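Abkommen von Zistbridge

Das Abkommen von Zistbridge ist eine Waffenstillstands- und Grenzvereinbarung zwischen den Republiken Ginthorpe und Biltemside. Es beendete die Kämpfe um das Herrera-Tal und regelte den Abzug der Truppen, den Austausch der Gefangenen sowie die Verwaltung der umstrittenen Gemeinden. Unterzeichnet wurde es im Februar in der Stadt Zistbridge, nach der es benannt ist.

Vorgeschichte

Das Herrera-Tal gehörte nach der Auflösung der gemeinsamen Zollunion formal zu Ginthorpe, wurde aber von Verwaltungsbeamten aus Biltemside geführt. Mehrere Versuche, den Status durch eine Volksabstimmung zu klären, scheiterten an der Frage, wer stimmberechtigt sein sollte. Nach der Sperrung der Talstraße rückten Einheiten beider Seiten ein. Die Kämpfe dauerten 38 Tage und konzentrierten sich auf den Pass und den Bahnhof am oberen Talende.

Verhandlungen

Die Gespräche fanden unter Leitung der Diplomatin Marianna Duda statt. Beide Delegationen tagten zunächst in getrennten Räumen, Entwürfe wurden schriftlich übermittelt. Strittig waren vor allem die Breite der entmilitarisierten Zone und die Nutzung der Bahnstrecke. Eine erste Fassung lehnte Biltemside ab, weil sie keine Rückkehrregelung für die Bewohner des Tals enthielt. Die letzte Sitzung endete gegen vier Uhr morgens.

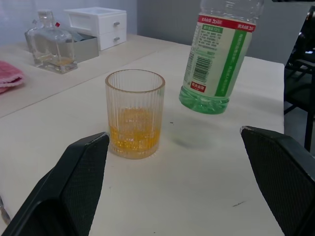

Geripptes Trinkglas mit orangegelber Flüssigkeit

Inhalt

Der Vertrag umfasst 13 Artikel und ein Kartenblatt. Die Artikel 1 bis 4 legen die Waffenruhe und den Verlauf der Trennlinie fest. Auf beiden Seiten der Linie ist ein Streifen von 800 Metern frei von schweren Waffen zu halten. Artikel 6 sieht eine Beobachtermission mit 600 Angehörigen vor, deren Mandat jährlich verlängert werden muss. Die Bahnstrecke wird gemeinsam betrieben, die Einnahmen werden hälftig geteilt.

Umsetzung und Rezeption

Der Truppenabzug verlief weitgehend nach Plan, der Gefangenenaustausch verzögerte sich wegen unvollständiger Listen. In Ginthorpe wertete die Regierung das Abkommen als Bestätigung ihrer Gebietsansprüche, während die Opposition die Mitverwaltung der Bahn kritisierte. Das Parlament von Biltemside stimmte erst im zweiten Anlauf zu. Der endgültige Status des Tals bleibt nach Artikel 12 einem gesonderten Vertrag vorbehalten.

Siehe auch: Herrera-Tal, Zollunion von Ginthorpe und Biltemside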